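# Laundry and Other Chores for People Who Live With a Small White Dog

A long-coated toy dog makes more laundry than a teenager and is less sorry about it. These tips come from years of living with Pralico, who is mostly hair and opinions.

**Shake first, wash second.** Take blankets and bed covers outside and snap them hard, downwind of anyone you like. Hair that goes into the washer dry comes out as felt. A rubber glove, slightly damp, gets the stubborn stuff off in short strokes.

**Wash the toys.** Anything stuffed can go through on cold and gentle if the seams are sound. Squeeze it all over before it goes in, looking for holes, squeakers about to make a break for it, and that biscuit you lost track of in July.

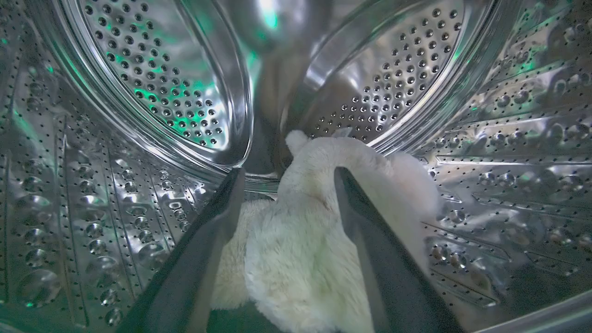
Dry them slowly. High heat turns soft pile into something like a doormat, and the dog will look at you as if you did it on purpose. I set mine on a rack overnight and turn them at breakfast. If the middle is still damp, they get another night, whatever Pralico has to say on the subject.

**Give the dog a separate basket.** Mixing his blankets with your work shirts saves one load a week and costs you a lint roller. Ours gets rinsed out with the garden hose every so often and turned over to drain.

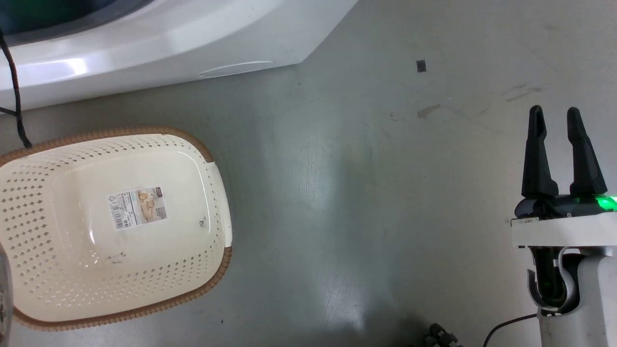
*Laundry basket, bottom side up.*

**Skip the softener.** It coats the fibers, and towels that are supposed to soak up a wet dog just push the water around. Use half the detergent you think you need and run a second rinse. Dogs with sensitive skin scratch at leftover soap, and then you're up at 2 a.m. listening to a tag jingle.

**Sweep the gaps.** Hair drifts to wherever a broom won't fit. An old sock pulled over a yardstick, held on with a rubber band, goes down the side of most things and comes back wearing a second dog.
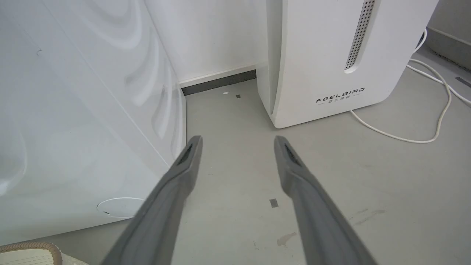

Liliana Russo wrote in to say that the sock works better if you mist it with water first, and that a worn-out pair of tights beats any sock ever made. She also wanted it known that her Maltese sheds nothing at all, and that she vacuums every day.

I tried the tights. She's right, and I have decided to be an adult about it.

**Brush before the bath.** Mats tighten when they get wet, so anything you leave in will be twice as bad afterward. Work from the ends toward the skin, holding the hair above the knot so it doesn't pull. Cornstarch rubbed into a mat helps your fingers slide. So does cheese, for the other end of the dog.

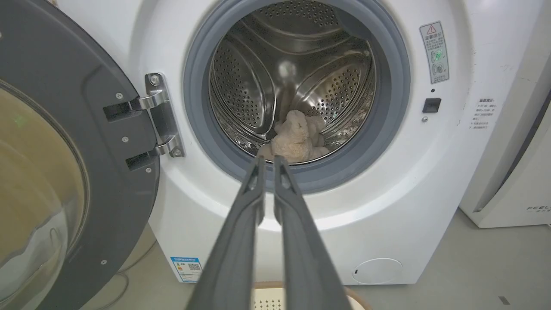 Bath towels for the dog should be old, ugly, and stored where guests won't reach for them. Wash them hotter than the blankets, and don't let them sit in a heap for three days first, as I have. After a load like that, pull back the gray rubber gasket around the door opening and wipe inside the fold, where hair goes to retire. Give the glass a wipe too, and leave the door wide open until the next load.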